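Pouch picker drops stand-up snack bags when pulling them off the shelf

Subira Minja

I look after one picking cell in the stockroom of a grocery. It's a Gridine arm on a fixed base with a Runine vacuum tool, two bellows cups, and the Nultix controller. It stands in front of ordinary metal shop shelving and pulls packets into a tote for the front of the store.

It does fine with boxes and jars. The trouble is stand-up pouches: sev, namkeen mixes, chips. The cups seal all right on the front and the vacuum reading looks normal, then the arm starts to pull straight back and the bag peels off one cup and goes over. Sometimes it takes the bag next to it down too. After that the camera finds a packet lying on its side with the text running the wrong way and the cell stops with a "no pick pose" fault.

What I have tried so far: new cups, cleaned the filter, turned the pull speed down from 9 to 3 (this is the percent setting on the approach page), and moved the pick point up toward the top seal. Moving it up made things worse. The cell has done 1,850 picks since the last service and the pump was checked in December.

Is this a cup problem or a motion problem? And what do people do about packets that have already fallen over?

Gridline_Tom

Cups. Get softer ones. We had the same fault on a bread line and softer cups fixed it. Also check your hose for cracks near the wrist, they always go there.

Subira Minja

Thanks. Hose is fine, I put soapy water on it and there were no bubbles. The cups are already the softest ones listed for this tool.

Kun

Mostly motion, I would say. Your vacuum reading is normal until the arm moves, so the seal is good at the start. A pouch is held by its front film only, and the weight of the contents sits at the bottom. If you pull straight back at the middle or the top, the film bulges, the contents stay where they are, and one lip lifts. Going higher makes this worse, as you found.

This is how I would set it up in Nultix.

Move the pick point to just below the middle of the pack, where the contents are behind the film. Keep the cups off the top seal and off any crease. On the pouches we run, the printed window with the product picture is a good place for them.

Change the exit path. Don't pull straight back. Tip the bottom toward you a little first, let the bag lean, then lift clear of the shelf edge, then back out. In the path editor that means adding a tilt point between "contact" and "retract". Start with a small angle and raise it until the bag comes away cleanly. Too much and the top hits the shelf above.

Add a side support. We bolted a plain flat finger to the left of the tool, with foam tape on the face. It touches the side of the bag before the tilt starts and keeps it from twisting, and it also keeps the neighbor from following. If you do this, update the tool size in the controller before you run anything, or the arm will not know the finger is there and will put it through an upright. Run it by hand at low speed first, all the way to the tote.

Put the speed back to 9 for the travel moves and leave 3 for the tilt only. Slowing the whole cycle gains you nothing.

For fallen bags, make a second pick type. Train it on packs lying flat, back panel and barcode showing as well as the front. Let the cell skip one it can't reach and go on to the next, then stand the leftovers up by hand at the end of the run. Ours used to stop on every one. Lock the cell out before you put your arms in there, even for one bag.

If you are not sure about the path, take one bag off by hand, slowly, before you edit the points. Do it at a full shelf, with other bags behind and beside it, as that is where the cell has to work. One open hand goes flat against the left side. The other takes hold of the bag low on the right, tilts it and brings it forward. Your open hand is the foam finger and your gripping hand is where the cups want to be, so copy the positions from that and then save the path under a new name so you can go back to the old one.

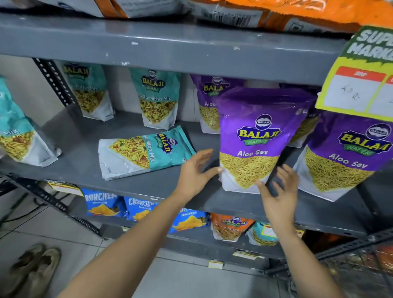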